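Household Goods Exchange Returns to Greltwood House in October

The Greltwood Residents' Association is pleased to announce that the Household Goods Exchange will reopen in October in the ground-floor hall of Greltwood House. The exchange allows residents to donate kitchen and dining items in good condition and to select replacements at no charge. Last season, 368 items were placed with new households, the majority of them plates, bowls, and small cookware.

Donations will be accepted at the side entrance on Hendilari Street between 10 a.m. and 2 p.m. throughout the first week of the month. Each household may bring up to 80 items. Residents who are moving out and wish to donate a larger quantity should contact Loredana Piras in the Resident Services office before delivery, as storage space in the hall is limited. Items left outside the entrance after hours cannot be accepted.

All dishware must be washed and fully dry before it is brought in. Pieces with chips or cracks will be returned to the donor, as will nonstick pans with a worn coating. Knives should be wrapped in cardboard and labeled. Glassware may be brought in its original box or wrapped in newspaper, with no more than six glasses to a carton.

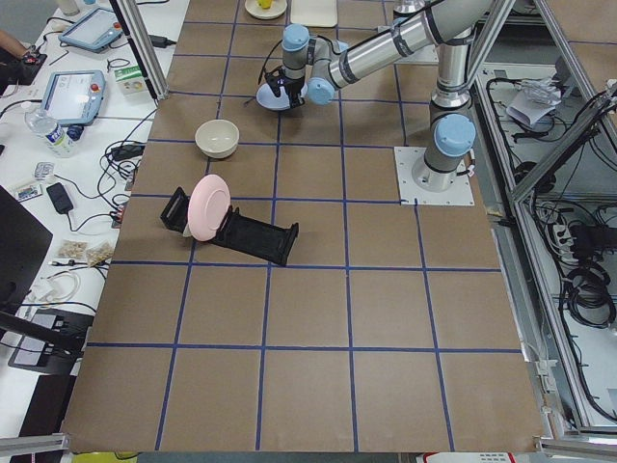 Sorting follows the same method as last year. Tables are covered with brown kraft paper and marked into squares with tape, and pieces are set out by type so that residents can compare sizes without stacking or unstacking. Bowls are placed directly on the paper, as with the cream-colored ceramic bowl on the table shown. Plates may be laid flat or stood on edge; the pale pink plate in the black plastic dish rack illustrates the second arrangement, which we recommend for single plates that do not belong to a set. Dish racks are themselves among the items most often requested, and donors are encouraged to include them. Lids and small dishes should be kept with the pieces they match wherever possible.

Sets of four or more matching pieces will be kept together and offered as a unit. Residents seeking a complete set may add their names to the request list at the front desk, and Ms. Piras will notify them when a suitable set is received. Requests are filled in the order in which they are entered, and a set will be held for two days after notice is given.

Selection hours will be posted in the lobby once donations have been sorted. Residents are asked to bring their own bags or boxes and to present a building card on entry. Young children are welcome but must remain with an adult at the tables.

Any goods remaining at the close of the exchange will be transferred to the Trakness Family Center, which has agreed to collect them from the hall. Questions regarding eligibility or the condition of a particular item may be directed to Tamsin Treloar, Programs Manager, at the Greltwood House front desk. Written inquiries may also be left in the association's mailbox beside the elevator.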